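Search the notebook
Type a word and press enter
Posted 27/08/2022 by Malcolm Parsons

Bin cell, rules of work, second version

I write this again from the beginning because the first version was made of small notes and two of them said opposite things. Please read it before you start a session alone. If you disagree with a rule, write your name and the reason under it, but follow it until we have talked.

1. Before power

Walk one time completely around the table. Look at the clamps with your hand, I mean really touch them. On Dadora we had one bar clamp that looked closed and was only resting against the bin. The bin moved a little with every contact, and the calibration was wrong for the whole afternoon before I understood why.

Pick up everything that is on the tabletop and does not belong there. Screws are the worst. A screw that rolls into the bin can be taken by the fingers together with an object, and then we have a scratched finger and a false success in the log. I have been guilty of this myself.

Cables behind the arm must have enough length for the full turn of the wrist. Move the wrist by hand guiding from one limit to the other and watch the loop. If the loop becomes tight at any point, open the strap and give more cable. Do not correct it by making the joint limit smaller in software. The next person will not know about it.

2. Speed and presence

Maximum tool speed is 300 mm/s while somebody is inside the tape line. Outside, with the line clear, 775 mm/s is allowed, but only for a program which has already finished one full cycle at the low speed. A changed waypoint makes it a new program. I know this is annoying when you change only one number.

The person with the enabling device does not type. If you must type, put the arm in stop first, then put the device on its hook. Two persons in the cell means we say aloud who has the device, and we say it again when it changes hands.

No hand in the bin when the drives are on. This rule has no exception for "just turning the cup". Use the stop, wait for the light, then reach.

3. Objects

The object list for a session is written before the session, on the sheet, with the names from the Kettle folder and not with your own names. We had "brush", "hairbrush" and "brush blue" for one thing, and I spent an evening to join them.

Mix hard and soft things, and thin and thick things. Do not put them in by hand one after another in nice positions. Empty them from the tray and leave them how they fall. If an object goes on the rim, you may push it inside with the stick, and then you write "R" in the last column.

An object with a crack goes out of the set on the same day. Plastic cups break in a way that is difficult to see, so press them a little with the fingers before use.
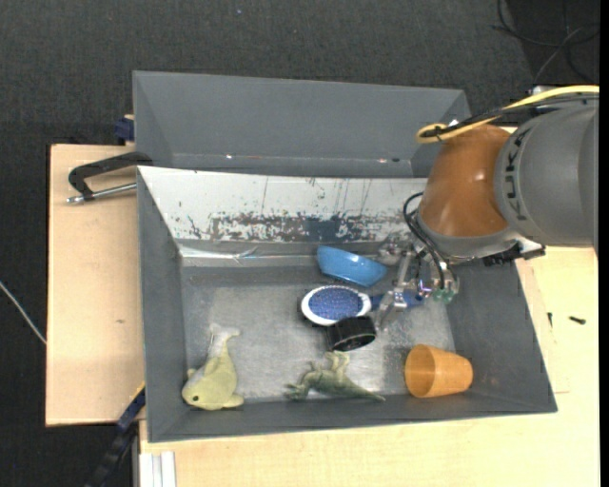
4. Reading a grasp near other objects

I want us to judge these in the same manner, so I use the brush as the case. It lies with the bristles up, one finger is across the handle, and the light blue bowl is close to the gripper on the far side. For a situation of this kind:

- Contact with the neighbor is allowed and is written as "touch". It does not make the attempt bad.
- If the neighbor is lifted also, the attempt is "double", even when it falls down again before the drop position.
- If you stop the arm yourself, it is "operator", and it does not go in the statistics on either side.

The plush sea animal in its corner is the opposite situation, with free floor beside it. Jesix gives easy attempts like that the same weight as the crowded ones. I am not sure I agree. For the moment I keep a separate mark for them so that we can change our mind later.

5. The bin itself

The coating on the far wall is very worn, with bare patches along the lower part. I do not want to paint it now, in the middle of a series, because the depth values on this wall would change. Take a reference picture at the start and at the end of each session. When we finish the 296 attempts of this series we can discuss a new bin with Plala.

Do not clean the floor of the bin with anything that leaves a film. Dry cloth only.

6. Open points

Force limit for soft objects is still the value from January, and I cannot find who chose it. I will measure again with the plush objects.

The sheet needs a wider column for remarks.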